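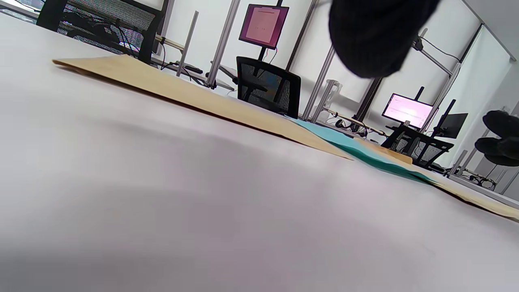 Teaching a machine to stuff an envelope: a long chat with Arne Tiedemann of Grostavport

I had meant to stay an hour with Arne Tiedemann and I was there until the lights in the parking lot came on, and I don't regret a minute of it, although my notes have suffered. He talks the way some people cook, with several things going at once and a spoon waved in your direction, and every time I thought we had finished with a topic he would remember something and go back for it.

Tiedemann runs the demonstration service at Grostavport, which goes by the name Pimuteo. If you have a robot and a job you'd like it to learn, you send them the materials, they put a person in gloves at a table, and the person does the job over and over with a controller strapped to each hand while everything is recorded. What you get back is a pile of recordings your own people can train from. You can also rent the kit and do it yourself, and that is the part I had come to ask about, but we started with paper, as he was keen to.

"Everybody wants to talk about folding shirts," he said. "I like envelopes! An envelope is a wonderful thing. It's thin, it slides around, it has a mouth that wants to stay shut, and the sheet you put in has its own opinions. If a robot can get a sheet of paper into an envelope without a crease I will buy it dinner."

The job he was full of that afternoon had come from Studbridge, a mailing house that sends out a lot of small printed pieces by hand. They had asked for colored sheets going into kraft envelopes, one at a time, on a white table. It sounds like nothing. Tiedemann's first guess was that it would take his team three days, and he laughed quite hard when he told me that, because they were still at it four weeks later and had reached 3117 finished recordings.

"I underestimated the opening," he said. "You have two hands and each of them has a controller on it, and you have to get the mouth open with fingers that are wearing fabric. People do it with a thumbnail at home. Take away the thumbnail and you find out how much work it was doing all these years."

I asked to try, of course. The gloves are black and snug, and the controller sits across the back of your hand with its tracking ring arching over, so that your fingers stay free. You feel a little like you're wearing somebody else's jewelry. For the first few tries I held my hands up in the air like a surgeon, and he told me very kindly to put them down on the table.

That turns out to be part of the routine at Grostavport. A recording starts from rest, palms down near the front edge, and the person waits a breath before reaching for anything. Tiedemann is strict about it (the only thing he was strict about all day, except for coffee near the table).
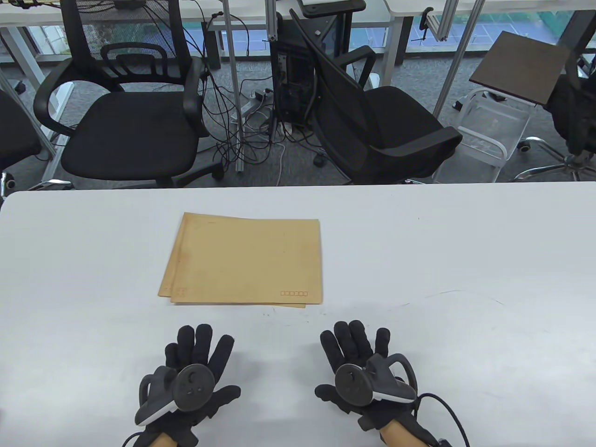 "If you start with your hands already moving, the robot learns that the world begins in the middle," he said. "Then it wakes up one morning with its arms down and it has no idea what to do. So we rest, we breathe, we begin. I sound like a yoga teacher. My daughter has pointed this out."

He is just as fond of the clutter around the work as he is of the work. Clients sometimes ask him to hang a curtain behind the table, and he talks them out of it when he can. His view is that office chairs and cables are what a robot is going to see in real life, more or less, and a model raised in front of a curtain gets nervous when the curtain goes away. He has no such patience with glare on the tabletop, and will happily spend a morning on where the shadows fall.

The conversation wandered to people, and this was the bit I enjoyed most. Grostavport hires demonstrators with no background in robots at all, and the best one he ever had was a retired florist from Lynch who had wrapped bouquets for most of her life. "She never hurried and she never stopped," he said. "You'd watch her recordings and there was no fuss in them anywhere. The engineers are terrible at it, me included. We keep trying to be clever halfway through."

A session runs 105 minutes with a break in it, and after that the gloves come off whether the person feels tired or not. He learned that from the early jobs, where the last part of each day had to be thrown out. The hands get sloppy before the person notices, he told me, and a sloppy recording is worse than a missing one when you're trying to teach something as fine as this.

I wanted to know what the rental kit is like for someone on their own, without an Arne in the next room. He was frank about it, and I liked him for that. The setup guide is good up to the point where you line up the cameras, and then it gets thin, and most of the support calls come in right there. Setting the head view is quick. Getting the hand view to agree with it is slower, and he recommends leaving a whole morning free and not inviting your boss. The cable at the right wrist is another thing people grumble about, and they're right to. You learn to let it trail off toward the edge of the table, and a new person will still catch a sleeve on it now and then. He'd like to lose the cable altogether. He has wanted that since January and the workshop keeps telling him soon.

There is also the matter of what you do with a fumble. I had assumed every dropped sheet was thrown away, but Pimuteo keeps a good many of them, as long as the person recovers and finishes the job. The ones where somebody gives up, sighs, and looks at the ceiling are set aside. He played me a few of those and they're very endearing, and I recognized myself in all of them.

What he looks for in a good one is harder to put into words, and he had several tries at it. The sheet should go in on the first approach, or on the second with a calm correction. The hand by the envelope should be doing something useful, even if that's only keeping it still. "People forget the other hand," he said. "They think the hand with the paper is doing the job. Hold the envelope badly and see how far you get!"

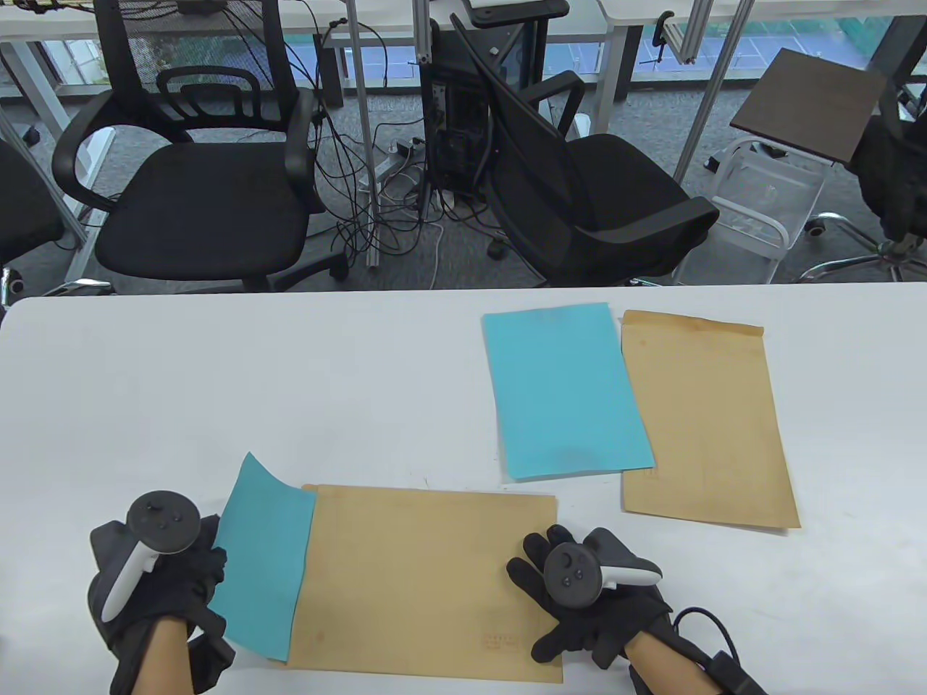 Can a small shop rent the kit for a single job, or do you have to sign up for the full service?

A single job is fine. Grostavport rents the Pimuteo kit by the week with the gloves, both controllers and the recording software, and a shop that gets stuck can move over to the full service partway through and keep the recordings it has already made.

He added that he'd sooner have a phone call first, even a short one, as there are jobs he would steer you away from. Anything with glue, for one. Anything where the demonstrator needs to feel a very light touch through the fingertips, for another, and he spent a while on the subject of tissue paper that I won't repeat in full — he has strong feelings about tissue paper.

As for the envelopes, Studbridge will start training on its share of the recordings next, and Tiedemann is going over on Wednesday to see how they get along. He wouldn't make me any promises about what a robot will manage with them. He did walk me out to my car, still talking, and he was halfway into a story about window envelopes when I had to start the engine.

105 shares
3 comments

Related
Renting versus buying: what a small shop should ask first
A morning with the Pimuteo setup guide
Why paper is still hard for robots
Letters from readers: gloves, cuffs and cables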